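Baking at Home, Unit 4: Scones, damper and keeping your hands off the dough

Bring an apron, a clean tea towel and a container to take things home in. I'll supply the flour.

I've taught this unit at Flanside for a good while now and the same thing goes wrong every year: people knead. Please don't knead! Scone dough wants to be shaggy and a bit ugly when it goes on the bench, and if yours looks smooth you've gone too far (still edible, just chewy — have it with extra jam).

The basic batch
Self-raising flour, 3 cups
Cold butter, 55 g, cubed
Milk, 1 cup, plus a splash for the tops
Pinch of salt

Rub the butter in with your fingertips until you can't find any big lumps. Make a well, tip in all the milk at once and cut it through with a butter knife. Pat it out thick, a good 3 cm, and flour your cutter every time. Push straight down. If you twist, they lean over in the oven and look like they've had a big night.

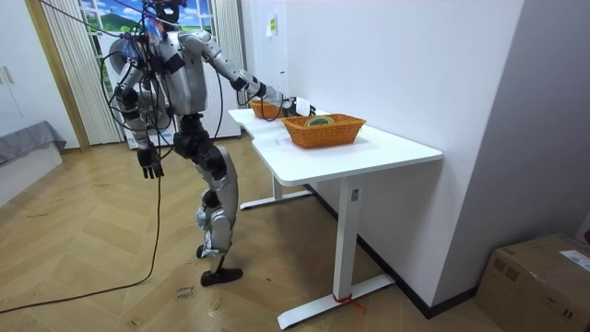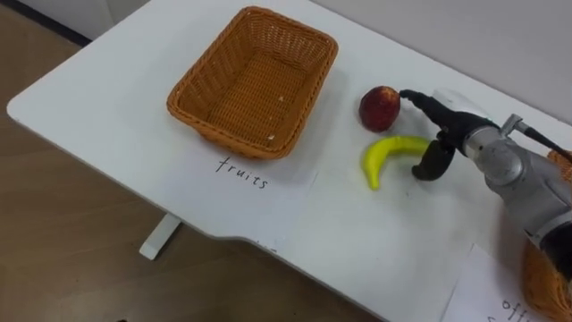
The desk with the robot leaning toward it (first), and a white table with a wicker basket (second).

Oven is 220 fan-forced for the Medance ovens at the back, a touch lower for the old one near the door, which runs hot and always has. Put your scones close together so they hold each other up. Start checking at 12 minutes.

Damper
Same dough, less butter, more water, one big round. Score a deep cross in the top and give it 30 minutes. Tap the bottom and listen for a hollow sound. I love golden syrup on mine, but the Amton group last term put grated cheddar and chives through theirs and I've been copying them ever since.

For next time
Bake one batch with milk and one with half lemonade, half cream. Write down the colour and the height of each, and which one your household finished first. Read the section on raising agents too, we'll need it for the pikelets.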